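Sustau Support Portal
Case: Mulico Evaluation Package, pick-and-place routine halts before release
Product: Mulico arm with two-finger gripper, Noiphan control software
Account type: Evaluation
Opened by: Ostap Hladun, Rultetti
Assigned to: Ostap Zakharchenko, Sustau Technical Support
Priority: Normal
Status: Closed, with one item passed to Documentation

Initial report (Hladun)

Rultetti is reviewing the Mulico package for light sorting work and has been following the supplied evaluation plan. The plan calls for the arm to pick up a small object from the table, carry it to a bowl, and release it. The pick step completes as expected. The transfer step does not. The arm stops short of the bowl with the gripper closed, and Noiphan reports "Target not confirmed" in the task window. The gripper does not open until the operator issues a manual release.

The fault does not appear on every cycle. We have logged 340 cycles since installation, and the message was recorded on 67 of them. Restarting Noiphan clears the message but does not prevent it from returning. The arm has not reported a joint or power error at any time. We have made no changes to the gripper settings, which remain at the values entered during installation.

We request guidance on whether this is a hardware matter covered by the evaluation agreement. 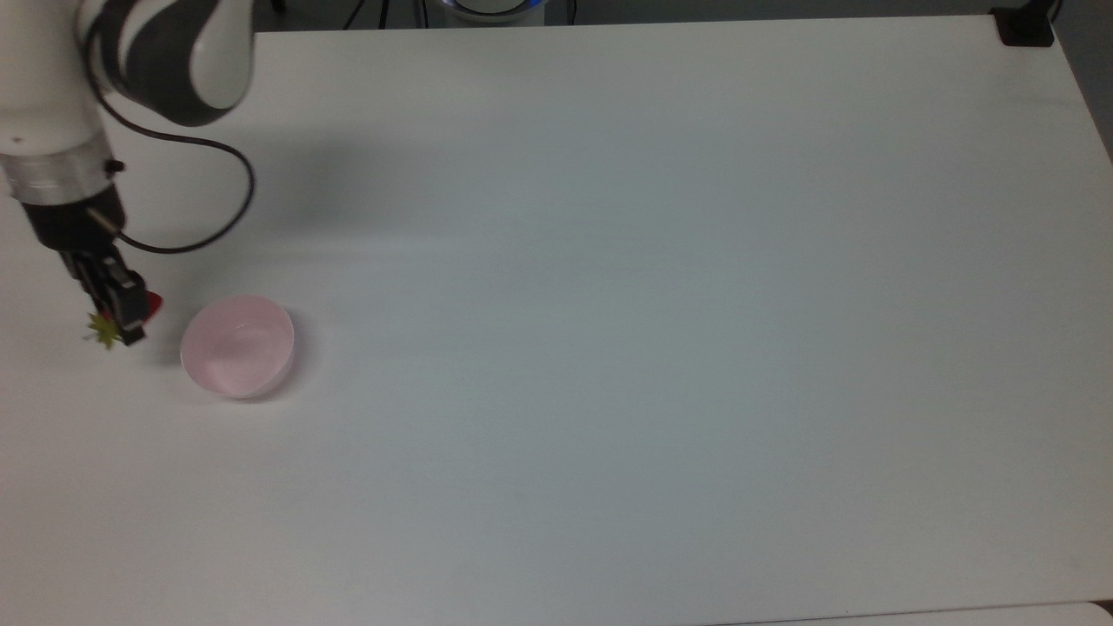

The review period ends in August, and our purchasing department will require a written finding on this fault before a decision is made. Please advise whether the period can be extended if parts must be shipped.

Response 1 (Zakharchenko)

Thank you for the detailed report. The message "Target not confirmed" is issued by the task layer of Noiphan and not by the arm controller. It means that the software was unable to match the position of the receiving container to the position stored in the task file within the permitted time. The arm is then held in place with the gripper closed, so that the object is not dropped outside the container. This is the intended behavior.

Please carry out the following checks in the order given and report the result of each.

1. In Noiphan, open Task Settings and record the value shown for Confirmation Timeout. The installed value is 700 milliseconds.
2. Record the value shown for Container Contrast. Do not change it at this stage.
3. Confirm that the container profile selected in the task file matches the container in use. Profiles are listed by shape and by color.
4. With the arm stopped and the emergency stop engaged, inspect the gripper cable and its connector for wear or looseness.
5. Run the transfer step at half speed for one full set and export the log.

With regard to the review period, extensions are handled by the Sustau accounts office. I have added a note to your account so that the request can be considered if this case remains open.

Customer update (Hladun)

The checks have been completed. Results are as follows.

1. Confirmation Timeout: 700 milliseconds.
2. Container Contrast: Standard.
3. Container profile: "Round, dark." The profile was carried over from the sample task file. We were not aware that it needed to be changed.
4. Gripper cable and connector: no wear found, connector seated.
5. Half speed: the message still appeared, though less often. The log has been uploaded to the case.

We also ran the same task with a dark bowl from our own supplies. The message did not appear during that set. We would ask Support to confirm whether this rules out the arm and the gripper as the cause.

Response 2 (Zakharchenko)

The exported log has been reviewed. Joint positions at the moment of each stop are within tolerance, and gripper force remains steady throughout the transfer. No hardware fault is indicated, and no parts will be shipped under this case.

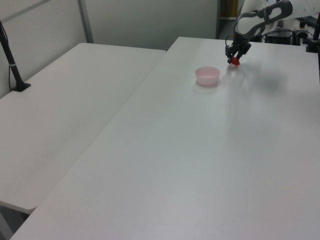

The cause is the container profile together with the contrast setting. The "Round, dark" profile expects a clear difference in brightness between the rim of the container and the surface below it. Where that difference is small, the software may find the rim on one cycle and lose it on the next. The pale pink bowl on the white tabletop gives very little difference of this kind, and the shadow of the arm falling on the table beside it can make the edge harder to separate. The lower error rate at half speed is consistent with this finding, as the software has more time to complete the match.

Please make the following changes.

1. In Task Settings, change the container profile to "Round, light."
2. Set Container Contrast to Low Difference.
3. Raise Confirmation Timeout from 700 to 2,000 milliseconds. This value is the upper limit allowed under the evaluation license.
4. Select Relearn Container with the arm in its home position and the container in its normal place.
5. Save the task file under a new name. The sample file is overwritten when Noiphan is updated, and any changes saved to it will be lost.

If the message returns after these changes, do not raise the gripper force or edit the release height. Neither setting affects container matching. Export a new log and attach it to this case.

Customer update (Hladun)

The changes were made as instructed. Relearn Container failed on the first attempt with the message "View blocked." The arm had not been returned fully to its home position. The second attempt was accepted.

A full set was then run at normal speed with the original bowl. The message did not appear. A second set was run in the late afternoon, when the room lighting is different, with the same result. Each cycle now takes slightly longer at the transfer step, and this has been noted in our review as acceptable for the work under consideration.

We have two remaining comments for the record. First, the evaluation plan does not state that the container profile must be checked before the first run. Second, the wording "Target not confirmed" led our operators to suspect the pick step, and time was spent on the gripper that could have been avoided.

Response 3 (Zakharchenko)

Thank you for confirming. Both comments have been accepted. The first has been passed to Documentation with a request that a profile check be added to the evaluation plan ahead of the first transfer exercise. The second has been entered as a change request for Noiphan. I am not able to give a release date for it.

For your written finding, the following statement may be used: "The transfer fault was caused by an unsuitable container profile and contrast setting in the task file. No fault was found in the arm, gripper, or controller."

The request for an extension has been withdrawn from the account note at your direction. This case may be reopened by replying to it while the evaluation agreement remains in force.

Resolution code: Configuration, customer task file
Parts issued: None
Linked items: Documentation request (evaluation plan, profile check); Noiphan change request (message wording)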